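Working With Shared Calendars and Tasks
Handout 2, office software course
Prepared by Corina Filip

In the first session we set up the mail account and the signature. Today we look at how a message becomes a calendar entry or a task, and who can see it afterward. Please keep Duveck open in a second window while you read.

Shared calendars

A shared calendar belongs to one person, the owner. Other people get a permission: view only, view with details, or edit. When Rodica Dumitrescu shares her calendar with "view only", her colleagues see that she is busy but they do not see the title of the meeting.

To share, open the calendar list, choose the three dots next to the calendar name, and select Sharing. Type the address and choose the permission. The new person receives an invitation and must accept it.

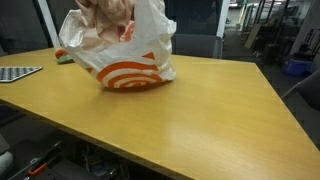

If the invitation does not arrive, check the junk folder first, then look at the spelling of the address. In Duveck the invitation stays open until the owner removes it.

Room numbers in the title

At Prindport the meeting rooms are booked as if they were people. You add room 538 or room 542 in the guest field, and the room accepts or declines by itself. Do not write the room only in the title — the system does not read it there, and two groups can get the same room.

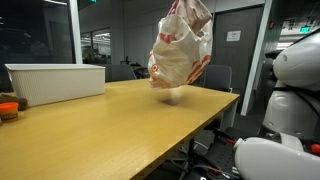
Bag above the table.

Turning a message into a task

Open the message and choose Create Task. The subject line becomes the task name, so change it before you save. Attachments are copied too, up to 20 for each task. The message itself stays in your inbox.

A task without an owner is visible to the whole group but reminds no person. Lucian Munteanu will show the reminder settings in the lab. 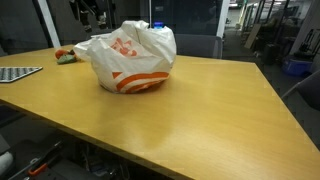
Exercise

Work in pairs. One person shares a test calendar with edit permission, the other adds a meeting and moves it by one hour. Then change the permission to "view only" and try the same again. Write down which message appears.

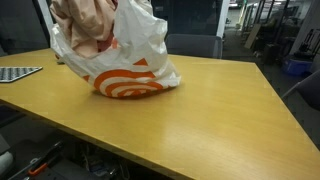

Shopping bag with peach-pink fabric.

For the next session, please read the chapter on repeated events in the Anghel guide. Questions about accounts go to Aurelia Manole.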